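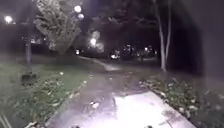
Ma'amoul

Ma'amoul are small filled cakes, somewhere between a biscuit and a pastry, made all over Lebanon and the countries next to it. The outside is a crumbly semolina and butter dough, and the inside is usually dates, walnuts or pistachios. I've been baking them for years and writing up entries like this one as I go, so please forgive me if I drift off into my own kitchen now and then.

Name and shape

The word is generally explained as coming from an Arabic verb meaning to make or to do, so a ma'amoul is more or less "a made thing". I love that! The shape traditionally tells you the filling – a flattish round for dates, a tall dome for walnuts and a long oval for pistachios – although families disagree about this and mine are sometimes hard to tell apart.

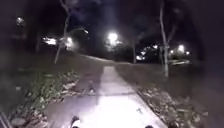
Dough

Most recipes start with semolina, coarse or fine or a mix of the two. Melted butter is rubbed in with the fingertips and the whole lot is left to rest overnight, then brought together the next day with orange blossom water and rose water. Mine goes like this: 300 g of fine semolina, 187 g of butter (an odd figure, I know, but it's three quarters of the block I buy and I've stuck with it), a spoonful of sugar and enough blossom water to make it hold when squeezed. Some bakers add mahlab, the ground kernel of a kind of cherry, which smells a bit like almonds. Nisreen Chidiac, who taught me, adds a pinch of yeast as well. I leave it out.

Fillings

Date paste is the easiest, softened with a little butter and cinnamon and rolled into balls. The nut fillings are chopped by hand, sweetened and scented, and they do like to fall out while you're closing the dough.
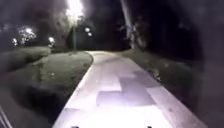

Moulds

The carved wooden mould is called a tabe' or qaleb. You press the filled ball in, level it off and then give the mould a good whack on the edge of the table so the cake drops out. Mine is a Nimri, bought second-hand, and its pattern is so worn that I touch up the lines with tweezers. Plenty of people skip the mould altogether and pinch the whole pattern by hand, and Nabil Geagea's are so neat that I stopped trying to copy them.

Baking

They go into a hot oven for 15 minutes or until the bottoms are golden. The tops should stay pale. Nut ones get a thick dusting of icing sugar and date ones usually don't.
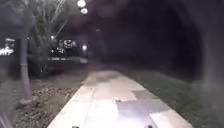 When they're eaten

Ma'amoul belong to Easter and to both Eids, when a batch of 40 hardly lasts the afternoon in our house. I also make them in November, with coffee. They keep well in a tin, and the plain dough can be frozen.

See also: ka'ak, ghraybeh, barazek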